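PRESS RELEASE

June 13, 2025

IRNIER PUBLISHES ITS GRIPPER CARE ROUTINE, INCLUDING THE BIT ABOUT THE LOCKERS

Hindton workshop puts its upkeep sheet for hand-held grippers on general release, free of charge and mostly free of diagrams

HINDTON – Irnier, which sets up and looks after gripping tools for small automation teams, today released the full care routine for its Kakent hand-held gripper. The routine has lived until now on a sheet of paper with a great deal of tea on it. It has been typed up, argued over and shortened, and is available to anyone who runs a hand-held gripper, whether or not they bought it from us.

The Kakent is a simple machine. It has two fingers, a housing, and a person on the other end. Of these, the fingers need the most attention and the person complains the most.

What the routine covers

The sheet begins with the finger pads. Wipe both with a lint-free cloth at the start of each session, and look at the gripping faces under a decent light. A worn pad does not announce itself. It simply starts dropping things, and the operator spends an afternoon blaming the object. Irnier replaces pads in pairs every 1000 closes, or sooner if the surface has gone shiny. Changing one pad and leaving its partner is a false economy we have tried on your behalf.

Next comes alignment. Close the fingers slowly on a strip of plain paper and pull. The paper should resist evenly along its length. If it slips at one end, loosen the finger screws, square the fingers up, and tighten each side a little at a time. Do not use the long hex key. The long hex key is how we came to know the price of a new finger mount.

The vents in the housing get a soft brush once a week. Compressed air is quicker and blows the dust further in, where it settles down and raises a family.

Finally, the slack check. Open and close the fingers 12 times by hand and feel for a catch or a gritty spot. Write down what you find, including when you find nothing. A page of "fine, fine, fine" makes dull reading right up to the day somebody needs to know when it stopped being fine.

The matter of storage

The longest section of the sheet deals with where things are kept. A review of the Hindton service log found 104 entries for the past year. The largest group of these recorded no fault in any gripper at all. They recorded a missing cloth, a missing key, or a spare pad that had been put somewhere safe.

The routine therefore asks each site to give its spares one locker, with a paper label on the door, and to hang the key where the next shift will look for it. Drinks are to be kept away from the tools. We are aware of how this instruction is received and have left it in.

Setting up at Salem

The published version was tried first by the team at Salem, who set up two Kakent grippers using the sheet alone, with no engineer on site and the telephone number deliberately left off. They sent back a list of corrections. Most concerned step four, which told the reader to tighten a screw that step six told them to fit. These steps have been swapped, and Irnier thanks Salem for its patience and for the tone of its second email.

Availability

The care routine can be downloaded from the Irnier website or collected on paper from the Hindton counter. Pads, finger screws and the correct hex key are sold separately. A companion sheet on bench mounts follows in August, provided everyone can agree on what to call the bracket.

Notes to editors

Irnier services and sets up hand-held and bench-mounted gripping tools from its workshop in Hindton. Kakent is its own range. Media enquiries should go to the Irnier press desk, which is also the parts desk, so please allow for a queue. 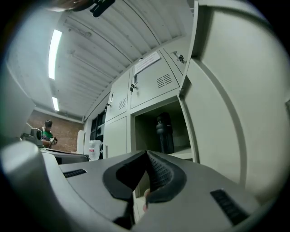

A hand-held gripper with its two black fingers uppermost, and the lockers behind.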